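Section 4: Setting Up Your Velerus Water Filter Pitcher

Welcome, and thank you for bringing a Velerus home! If you've read the first three sections, you already know your way around the lid and the reservoir, so now we can get to the part everybody is waiting for, the first glass of water. Set aside a little time before breakfast or after supper (the soaking can't be hurried), and keep this booklet where you can find it again when the cartridge needs changing.

Before you begin

Wash your hands, and clear a spot beside the sink. You'll need the pitcher, the lid, one Ovach cartridge still in its wrapper, and a clean bowl deep enough to cover the cartridge.

CAUTION: Use cold tap water only. Hot water can damage the filter material, and a damaged cartridge has to be replaced even if it looks perfectly fine.

Preparing the cartridge

1. Wash the pitcher, reservoir and lid by hand with mild dish soap. Rinse them well and let them drain upside down on a towel.

2. Unwrap the cartridge and lay it in the bowl. Cover it with cold water and leave it for 37 minutes. Small bubbles will rise, especially at the start, and a gentle swish every now and then helps them along.

3. Hold the cartridge under the cold tap for a slow count of ten. A bit of gray or black dust in the rinse water is carbon from the filter and is harmless.

4. Lower the cartridge into the reservoir with the notch facing the handle. Press down firmly with both thumbs until it sits flush.

Note: If the cartridge rocks when you touch it, lift it out, wipe the rubber ring and try again. Please don't force it or tap it with a spoon! 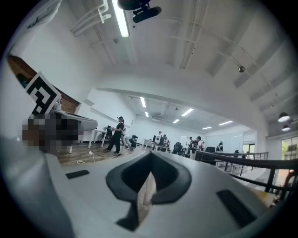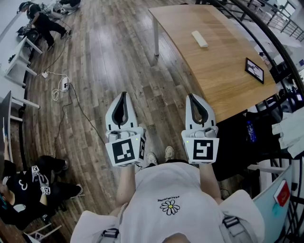
Can I drink the very first pitcher?
Pour the first two fillings down the drain or give them to your houseplants, and start drinking from the third.

Filling and pouring

5. Fill the reservoir to the line and let it empty completely into the pitcher. The first filling is always the slowest, so don't worry if you have time to put the dishes away.

6. Fit the lid with the spout cover facing forward. Pour with one hand on the handle and the other steadying the base, at least until you get used to the weight.

7. Set the month on the lid dial. If you start in February, for instance, turn the dial to 2. A cartridge lasts 4 months in most kitchens, though a large family (or a devoted tea drinker) may go through one sooner.

CAUTION: Keep the pitcher out of the freezer and out of direct sun. Drink filtered water within a day, or use it for cooking.

If you get stuck

Write to Yurani Echeverri or Hoi-yan Yip at the Velerus help desk in Skunomeck, and mention part number 394 if you're asking about the rubber ring. They're both happy to walk you through it. Cleaning the spout is covered in Section 5.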